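Gikura Tischdaten – Beschreibung des Datensatzes

Stand: 14. Februar 2019
Kontakt: Oliwia Tokarz (Daten), Quentin Rolland (Arbeitsplätze und Schulung)

Worum es geht

Der Datensatz enthält Aufnahmen von zwei Roboterarmen, die am Packplatz der Firma Braltura in Vemham kleine Büroartikel greifen und ablegen. Wir haben ihn angelegt, weil die Kolleginnen und Kollegen am Packplatz wissen wollten, welche Handgriffe die Arme übernehmen und welche bei ihnen bleiben. Die erste Fassung wurde im Oktober intern verteilt. Diese Fassung ersetzt sie.

Inhalt

Es sind 600 Durchgänge mit zusammen 29 Aufgaben. Zu jedem Durchgang gehört eine Textdatei mit der Aufgabe, dem Ergebnis und einer Bemerkung der Person, die am Platz war. Die Bemerkungen sind freiwillig und fehlen deshalb oft. Wir haben sie nur dort geändert, wo ein Name stand.

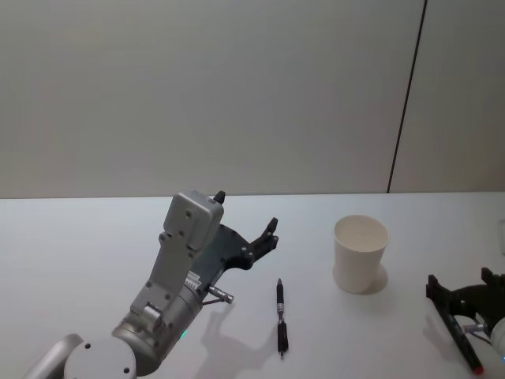

Seite 6

Typisch ist die Aufgabe mit Stift und Pappbecher auf dem weißen Tisch. Der linke Greifer ist offen und leer, der Stift liegt neben dem Becher. Für einen Menschen ist das eine Kleinigkeit – für die Arme ist es eine der Aufgaben, bei denen wir am meisten nachstellen mussten.

Was sich am Arbeitsplatz ändert

Das Einsortieren von Stiften war bisher die Arbeit, über die am häufigsten geklagt wurde, vor allem wegen der Handgelenke. Sie soll schrittweise an die Arme gehen. Dafür kommen neue Tätigkeiten dazu: Fehler beurteilen, Greifer wechseln, Aufgaben freigeben. Wer diese Tätigkeiten übernimmt, bekommt vorher die Schulung Tripathi und die Zeit dafür wird als Arbeitszeit gerechnet. Nicht alle sind damit zufrieden. In der Spätschicht gibt es die Sorge, dass das Tempo der Arme später zum Maßstab für die Menschen wird. Diese Frage ist mit der Betriebsleitung noch offen.

Grenzen

Der Datensatz darf nicht für die Bewertung einzelner Beschäftigter verwendet werden. Er sagt auch nichts über ganze Schichten aus, die Durchgänge sind kurz und einzeln gestartet. Durchsichtige Verpackungen kommen nicht vor.

Korrekturen bitte an Oliwia Tokarz, mit der Nummer des Durchgangs.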